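Erst die Regeln, dann der Griff
Wie ein Haushaltsroboter am Rechner geprüft wird, bevor er in eine echte Küche darf

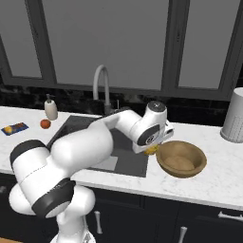 Eine Aufgabe, zwölf Seiten Prüfplan

Ein kleines gelbes Objekt soll in eine Holzschüssel. Mehr verlangt die Aufgabe nicht, an der bei Zernside seit November gearbeitet wird. Die Küche mit Marmorplatte, Spüle und Fenster existiert nur als Simulation, ebenso der weiße Arm, der sich über das Becken zur Schüssel streckt. Der Prüfplan dazu umfasst 12 Seiten.

Geschrieben hat ihn Faustino Zavala, der bei Zernside die Testverfahren verantwortet. Vorher war er bei Van den Broek für die Abnahme von Verpackungslinien zuständig. »In der Fabrik steht ein Zaun um die Maschine, und damit sind viele Fragen erledigt«, sagt er. »In einer Küche muss man sie alle wieder stellen.«

Wann gilt ein Versuch als gelungen?

Die erste Regel betrifft das Ergebnis. Ein Durchlauf zählt nur, wenn das Objekt in der Schüssel liegt, der Greifer geöffnet ist und der Arm sich zurückgezogen hat. Liegt das Objekt auf dem Rand oder rollt es wieder heraus, ist der Versuch gescheitert, auch wenn die Bewegung sauber war. Festgelegt wird das vor dem ersten Lauf. Spätere Änderungen am Kriterium machen die bisherige Reihe ungültig.

Die zweite Regel betrifft alles, was der Roboter nicht anfassen soll. Seifenspender, die rote Frucht und die blaue Packung auf der linken Seite der Arbeitsplatte gehören zur Prüfung. Berührt der Arm sie, wird das als Kontakt protokolliert. Verschiebt er sie, gilt der Lauf als nicht bestanden. Dasselbe trifft auf den Wasserhahn zu, an dem der Unterarm auf dem Weg zur Schüssel vorbeimuss.

Gestritten wurde lange über die Schüssel selbst. Ein leichtes Anstoßen am Rand würde ein Mensch kaum bemerken. Zavala wollte es verbieten, die Entwickler wollten es zulassen. Im Plan steht jetzt eine Kraftgrenze.

Tausend Läufe, alle aufgehoben

Eine Prüfreihe besteht aus 1000 Durchläufen. In 500 davon bleibt die Anordnung der Gegenstände unverändert, in den übrigen werden Positionen und Beleuchtung nach einem festen Verfahren variiert. Die Startwerte des Zufallsgenerators werden gespeichert, damit sich jeder Lauf wiederholen lässt.

Abgelegt wird alles in Mesis, der Protokollsoftware des Hauses – auch die Fehlschläge. Lauf 591 der ersten Reihe hängt bei Zernside als Ausdruck an der Wand. Der Greifer ließ darin zu früh los, und die Auswertung meldete trotzdem einen Erfolg. Gesucht wurde der Fehler zunächst in der Armsteuerung. Er lag in der Auswertung, und die ganze Reihe musste neu gerechnet werden.

Was die Simulation nicht abdeckt

Eine bestandene Reihe ist keine Freigabe. Reibung, Gewicht und Nachgiebigkeit sind am Rechner Annahmen, und nasse Arbeitsplatten kommen im Plan bisher gar nicht vor. Deshalb folgt eine Stufe am realen Gerät, mit verringerter Geschwindigkeit und einem Menschen am Not-Halt. Wer dort sitzt, darf nebenher keine andere Aufgabe haben.

Die Stufe am Gerät übernimmt Pratis, ein externes Prüflabor. Dort bekommt man die Rohdaten aus der Simulation, aber keine Zusammenfassung. Zavala hält das für richtig, obwohl es Zeit kostet. Die nächste Fassung seines Plans soll ein Kapitel über Glas enthalten. Der Entwurf liegt zur Durchsicht bei den Entwicklern.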